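Jondurine Kitchen is looking for a part-time baker and pastry hand, to start in February.

We are a small bakery and lunch counter on the ground floor of the old Gamard building. We bake bread, flatbreads, buns and tray bakes for our own counter and for a short list of cafés nearby. The day begins early and the baking is finished by late morning. Most of our recipes use a long cold prove, so a good part of the job is planning for tomorrow as well as baking for today.

## The job

You would work alongside Mebrat Seyoum, our head baker, on four mornings a week, Tuesday to Friday. The shift is 5 am to 11.30 am with a paid break. Thursday is the heaviest morning, as the café orders for the weekend are mixed then, and we can't offer Thursdays off except as booked holiday.

Your work would include:

- scaling and mixing doughs from written recipes
- shaping loaves, rolls and buns by hand
- loading and emptying the deck oven
- making up fillings, glazes and simple pastry
- packing café orders and checking them against the sheet
- cleaning down your bench, the mixer and the floor at the end of the shift

The baker on the early shift also takes in the flour delivery. Sacks are 16 kg and come up two steps from the yard. There is a trolley for the flat part. Please tell us if lifting is a problem, because we can move the delivery to the afternoon, when Ville is in.

There is no serving on the counter in this post. Now and then you might be asked to cover the till for ten minutes.

## Who we are looking for

You should have worked in a bakery or a busy kitchen for at least a year. It doesn't matter where, or whether you have a certificate. We need someone who can shape dough to an even weight at a steady pace, read a recipe in percentages (or learn to within a few weeks), and keep a tidy bench.

Experience with rye or other wholegrain doughs would be useful. So would experience with injera, which Mebrat makes on Fridays and would like some help with. If you haven't made it before she will teach you.

You need to be able to get here for 5 am. The first bus, the number 7, does not reach us until 5.40, so please think about this before applying. There is a covered bike rack in the yard and one parking space that the early shift can use.

## Pay and terms

- 26 hours a week, permanent, with a three-month trial period
- £13.90 an hour, paid every four weeks
- 28 days' holiday including bank holidays, pro rata
- workplace pension
- bread to take home, and lunch if you stay for it
- aprons and tops supplied and washed; you bring your own shoes, which must be closed and non-slip

We close for 2 weeks in August and that time comes out of your holiday. We also close between Christmas and New Year, and that time is paid on top.

The hours may go up later in the year. The Mamo café on the corner has asked for a daily roll order, and if we take it on we will want a fifth morning. The first offer of those hours would go to the person in this post, and you would be free to turn it down. 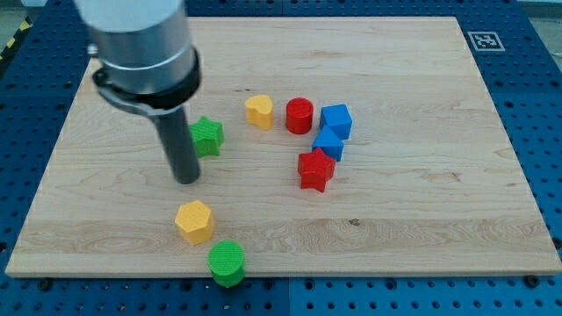 ## The trial shift

Everyone we shortlist is asked in for one trial shift of 2 hours, paid at the full rate whether or not you get the job. It starts at 8 am, so you won't see the earliest part of the day. You will shape a batch of white rolls and a batch of seeded loaves, then make a small amount of sweet pastry from our recipe. We are watching for even work and a clean bench. Speed comes later and we don't time anyone.

Bring shoes and something to tie your hair back. Bring your own scraper if you prefer it. We have plenty of plastic ones and a couple of old Besov steel ones that people tend to fight over.

After the shift you will sit down with Mebrat and Ville Manninen, who looks after the rota and the orders, for a talk of half an hour or so. Please use it to ask whatever you want to know.

## How to apply

Send us a CV, or a plain list of where you have worked and what you did there. Add a short note saying why these hours suit you. Please keep the note under 1,000 characters. Photographs of your baking are welcome but we don't need any of you.

You can apply by email, or leave an envelope marked "Baker" at the counter before we close at 3 pm. Phone calls are best after noon, when the ovens are off and we can hear.

We will answer everyone who applies, including those we don't ask in. If you need a change to the trial shift because of a disability or a health condition, mention it in your note or ring Ville.

You must have the right to work in the UK, and we will ask to see proof before your first day. A food hygiene certificate at level 2 is needed for the job, and if yours has run out or you have never had one, we will pay for the course and for the hours it takes.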